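Flindulach Board Oil, 12 oz

Flindulach is a food-safe mineral oil for cutting boards, butcher blocks and wooden spoons. It has no scent and no color, and it does not go rancid in the cupboard. Wipe it on with a cloth, leave it overnight and buff off what's left. New boards need 3 coats – older ones usually take one a month. Plastic boards don't need oil, just soap and water.
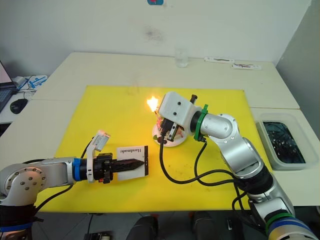 Nuala Hennessy found that one bottle lasted her 7 months with two maple boards, oiling them on Sunday evenings.

The cap has a narrow spout, so it pours slowly. Store it upright. Sold singly or by the case from Doherty.

Comments

Ailbhe Foley
Does it work on bamboo?

Doherty
Yes, but use thin coats.

Gastine
Mine leaked a bit in the mail. They sent another.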